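## 4. Applying the Side Graphics

Rev. 11/15/24. Replaces the March sheet.

The Turnden side kit covers one side of a panel van: the large name and emblem for the cargo panel, one trade line, one slogan, and the small set for the front door. Order a second kit for the other side. The two are not mirror images, and the lettering will be out of sequence if you swap them.

**Before you start**

- Wash the panel and let it dry overnight.
- Wipe down with Costetti panel cleaner and a lint-free cloth.
- Work indoors, at 18 °C or warmer.

> **Caution:** Do not apply film to fresh paint. Wait 4 weeks after any respray.

**Cargo panel**

1. Close all doors. Snap a chalk line along the panel for the bottom of the main name. Measure up from the body crease at both ends, not from the floor.
2. Tape the emblem and the name in place with the backing still on. Step back and check from across the shop.
3. Run a hinge of masking tape along the top edge. Peel the backing down a hand's width at a time and squeegee from the center out.
4. Set the trade line under the name, then the slogan below that. Script slogans with an underline stroke come as two pieces. Lay the lettering first.
5. Leave for 30 minutes before pulling the transfer tape. Pull it back flat against itself.

**Front door**

6. Place the small name and emblem between the window and the handle line. The phone number goes underneath.
7. Trim around handles and fittings with a new blade. Do not cut on the paint.

Cargo panel and front door lettered to this layout:
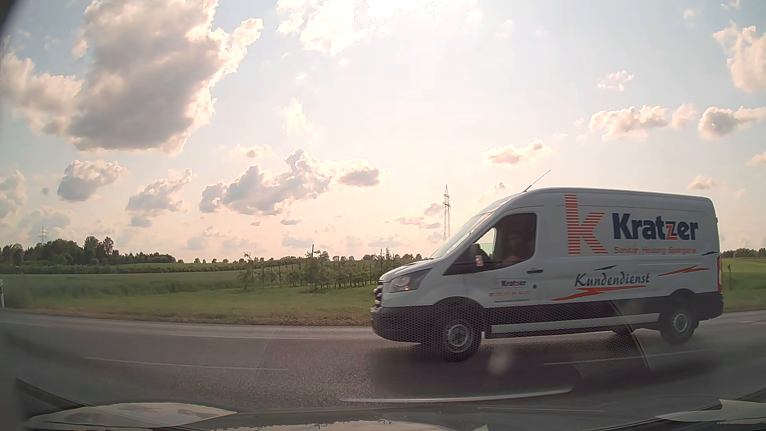
Sandrine Marchal writes that on her van she left out the smallest line on the door and made the phone number one size larger, and that she would do the same again. The kit allows for this. Ask for door set 167 when ordering, and skip the smallest line in step 6.

**Aftercare**

8. Go over every edge with a heat gun on low and a felt squeegee.
9. Do not wash the van for 48 hours. After that, keep a pressure washer at least 600 mm from the film and never aim it at an edge.

> **Note:** Small bubbles usually settle in a week or two. Prick larger ones with a pin and press flat.

Spare letters are sold singly. Quote the color code printed on the kit label.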